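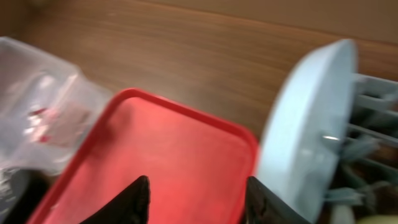 I cook from a short list these days. When we moved to Gumcombe the kitchen was half the size of the old one, and I gave away most of what I owned instead of paying to store it. I kept one good knife, two pots, a skillet and the baking dish my aunt used.

The change I notice most is in shopping. I used to buy for recipes and end up with jars I opened once. Now I plan six dinners, write down what they need and stop there. The seventh night is eggs or leftovers. In July it was mostly tomatoes.

Bread took longer to sort out. The loaf I make now comes from Getachew Abdella, who taught an evening class I took back in Drumasine. His version uses 400 grams of flour and 300 of water, which is wetter than I was used to. I tried cutting the water and the crumb came out tight, so I went back to his numbers. It rises overnight and goes in the oven at 6 in the morning, before the kitchen gets warm.

I still miss the big stockpot. A friend in Cronin has it, and she says I can borrow it when I want to make soup for a crowd. I haven't asked yet. Next month my brother's family is coming for a week, so I will probably have to.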